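Kenedstead Works, Building 7
Portable Fire Extinguisher and Exit Route Inspection
Monthly checklist with comments 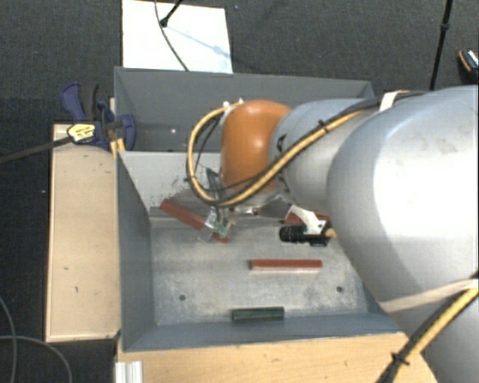 Bin station, gray open-topped bin on wood platform.

Date of inspection: 11 Jan 2023
Inspected by: Yesenia Rivadeneyra
Reviewed by: Ynyr Owen
Previous inspection with open items: November
Marking: S = satisfactory, U = unsatisfactory, N/A = not applicable

Part A. Extinguishers

A1. Each unit in its assigned location. S
Comment: Locations checked against the posted floor plan. The plan by the loading door is the old revision and still shows a unit at the former paint cage. Replace the plan.

A2. Unit visible and not blocked. U
Comment: Unit 17, east corridor, had flattened cartons leaning against the cabinet. Cartons moved during the inspection. Same finding in November. Floor marking in front of this cabinet is worn and should be repainted before the next inspection.

A3. Pressure gauge needle in the green zone. S
Comment: Unit 4 reads at the low end of green. Weigh it at the next service visit.

A4. Pull pin in place, tamper seal unbroken. U
Comment: Seal missing on unit 9, compressor room. Pin present and gauge normal. No report of use. Unit taken out of service and replaced with a spare of the same type and rating. Sánchez to check and reseal.

A5. Hose and nozzle free of cracks and blockage. S
Comment: Dust in the horn of the carbon dioxide unit at the main electrical panel. Wiped out.

A6. Shell free of dents, rust and leakage. S
Comment: Light surface rust on the bottom rim of unit 12. No pitting. The wall there gets washed down; move the bracket higher when the wall is next painted.

A7. Operating instructions legible and facing outward. S

A8. Inspection tag signed and dated. U
Comment: Tag on unit 6 is full on both sides. New tag attached, old tag kept in the binder.

A9. Annual service date current. S
Comment: All units carry the Sánchez service label. Label on unit 2 is peeling but can be read.

Part B. Exit routes and doors

B1. Exit doors open from the inside without a key. S
Comment: North door drags on the threshold. It opens fully with normal effort. Work order 213 covers the hinge adjustment and remains open.

B2. Exit routes clear for their full width. U
Comment: Pallet jack parked in the marked aisle outside receiving. Removed by the shift lead. The parking spot assigned to it was taken up by returned Darlow drums. Receiving to find another place for the drums.

B3. Exit signs lit. S
Comment: Sign over the stair door is dimmer than the rest. Order a lamp.

B4. Emergency lights come on at the test button. U
Comment: The Botetus twin-head fixture in the west stairwell came on and went out before the end of the test. Treat as a failed battery. Temporary battery lamp hung at the landing. Repeat the test after the battery is changed and write the result on this sheet.

B5. Fire doors close and latch without help. S
Comment: Wooden wedge found on the floor next to the stores door. Door was closed at the time. Wedge removed.

B6. Assembly point sign in place. S

Part C. Storage

C1. Clearance kept below sprinkler heads. S
Comment: Top shelf in stores has been lowered as asked in November. Item closed.

C2. Flammable liquids in closed cabinet. S
Comment: Cabinet limit is posted as 300 liters. Contents log is up to date.

C3. Oily rag can lidded and emptied. U
Comment: Lid would not close fully over the contents. Emptied during the inspection. Hinge is sound.

Open items carried forward
A2 floor marking: facilities
A4 unit 9: Sánchez
B1 north door: work order 213
B2 drum storage: receiving
B4 stairwell light: electrical, priority

Reviewer's note (Y. Owen): A2 is a repeat finding. If it comes up again, move the carton cage to the other side of the corridor. B4 to be closed out ahead of the other items. Copy of this sheet to the Building 7 binder.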